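Storage Corner: One Bin, One Kind of Thing

Several members asked after the March swap how the supply room at Povik stays usable when so many groups share it. The short version is that we went back to small open bins and stopped using the deep lidded totes.

The totes looked tidy from the outside. Inside, everything sank to the bottom, and people bought new tape and sponges when we already had plenty. Peiyu Qian emptied all of them over two evenings and sorted the contents by where they get used. The 126 items that had no clear home went on the swap table, and most were gone by closing.

What we use now is a plain white plastic bin with a handle hole at each end. They stack inside one another when empty. A bin goes on the shelf with one short end facing out, so you can pull it with one hand and see a bit of what is in it through the hole. Labels go under the handle, not on the long side, where the next bin hides them.

A few working rules:

Empty the bin completely before refilling it. Wipe the floor and corners with a damp cloth and let it dry.
Put in one kind of thing. If only a single item is left, it still keeps its bin until the next restock.
Do not fill above the handle holes.
Sort on the table and leave the floor clear for people walking through.
Return the bin to the same shelf, label out.

Jalen Mercado has redone the shelf list, and a copy is taped inside the door. The Ding room cupboard is next. It has 6 shelves and no labels at all, so please don't add anything to it until the list is up.

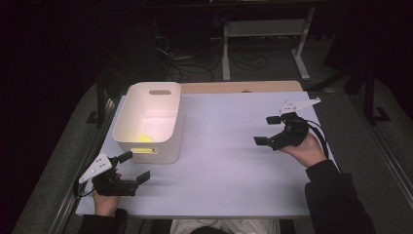
What should I do with a bin that has only one or two things left in it?

Leave them in the bin and put a check mark next to that shelf on the list inside the door. Peiyu restocks from the list at the end of each month. Moving the last few pieces into a neighboring bin is how we ended up with mixed totes before.

Spare bins are on the bottom shelf to the left of the sink. Take what you need for your group and write the shelf number on the label before you fill them. If you would like an hour of help sorting a cupboard at Grostier, leave a note for Jalen at the front desk.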